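Subject: Re: [Dernudside-parents] Snack table and the Prakar order

On 10/6/25, a member of the list wrote:

> Hello all,
>
> I was not at the last meeting so maybe this was already answered. Are we still ordering the dry snacks from Prakar for the playgroup, or did we change to Aerts? My daughter came home and said there were no rice crackers again. Also, is it true that the fee goes up in January? I would like to know before I sign the second child up.
>
> Thanks

Hello,

I will try to answer both questions, and then I have one request of my own.

First, the snacks. We did not change yet. The order is still with Prakar, but they raised the minimum for free delivery, and our usual box is now below it. Last time we waited with the order until it was big enough, and in that gap the rice crackers ran out. I am sorry for this. I have placed an order now for two months at once. It should be enough for the rest of the fall if the closet stays dry.

Aerts sent us a price list. Their crackers and raisins are cheaper, but the fruit bars are more expensive and they contain hazelnut. As you know we have children with a nut allergy in the morning group, so for me the fruit bars are out of the question. We could buy from both, but then we pay delivery two times -- and somebody has to be at the door two times also. I would prefer to stay with Prakar until January and then look again. 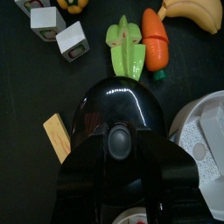 About the fee. Nothing is decided. Our yearly budget for food and play material is 3600, and by the end of September we had spent 990 of the food part, which is more than I planned. The rent did not change. What I proposed at the meeting is an increase of 2 per month for each child, starting in January, with no increase for the second child in the same family. A few parents said they would rather keep the fee as it is and bring fruit from home one time a month. I find this also a good idea, but it works only if people really bring it. We tried it in the spring and in some weeks we had 11 bananas and nothing else.

So please do not wait with signing up your second child. The form is the same one as last year, and you can leave the field for the fee empty.

Now my request. The sign-up sheet for the snack table is still in Privow, and about 50 of us have access to it, but I see the same four or five names every week. I know that the page is not easy to use on a phone. You have to turn the phone sideways, or the column with the dates does not show. If you can't get in at all, write to me off the list and I will put your name in for you. The open places are mostly in the afternoon group. The work is small: wash the cups, cut the apples, wipe the tables before the children sit down.

One more small thing. The blue lunch box with the broken clip is still on the shelf near the coats. There is no name on it. If it belongs to your child, please take it home this week, otherwise I will use it for the crayons.

If you have an opinion about the fee or about Aerts, please answer here on the list and not only to me, then everybody can read it before the next meeting.

Best regards,
your snack coordinator, morning group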